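The basket will not save your bedroom

Every October the storage people come back with the same promise: buy a basket, get your evenings back. This year Rillow and Endo both sell a perforated white plastic one, and both would like you to keep plush toys in it. I have my doubts.

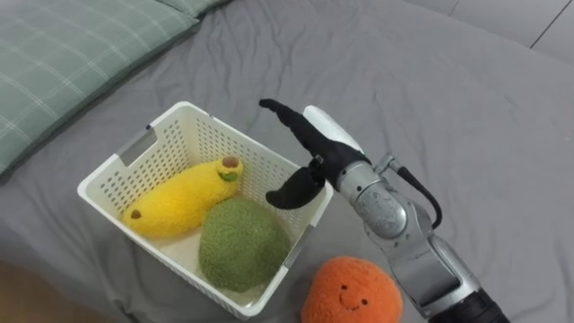 Where the toys really live

Ask any parent on a Tuesday night. They live on the bed. Munik's catalog calls its own version a "landing zone," as if a stuffed animal were coming in to land.

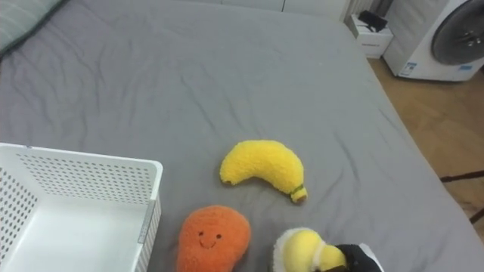 My quarrel is with the 10-minute tidy, a routine Riis prints on a card and tucks in with every order. It asks you to sort by size, then by color. Sort what? When the whole job is a fuzzy banana and an orange thing with a smile stitched on it, you pick them up and drop them in. The card has 211 words on it.

I'll grant the holes. A solid bin hides whatever has sunk to the bottom,
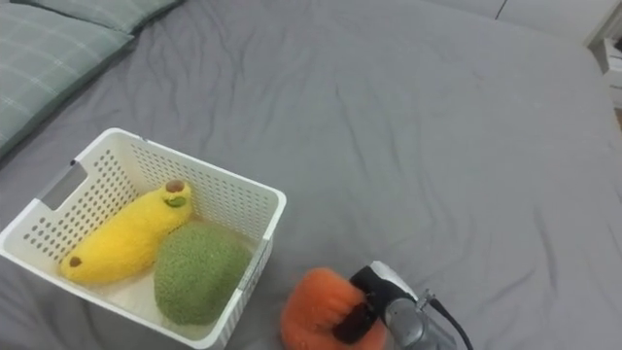
and a child who can't see a toy will tip out the lot to find it. Handles are worth having too. Past that, I'd stop paying. The dearest of these costs $40 and holds air just as well as the cheap one.
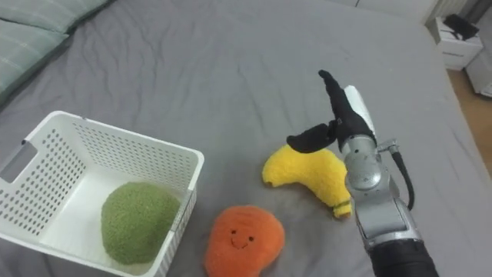 2 min read

Try it for a week with a box you already own. If the bed is clear by Friday, keep the box. Mine wasn't, and I slept next to a broccoli.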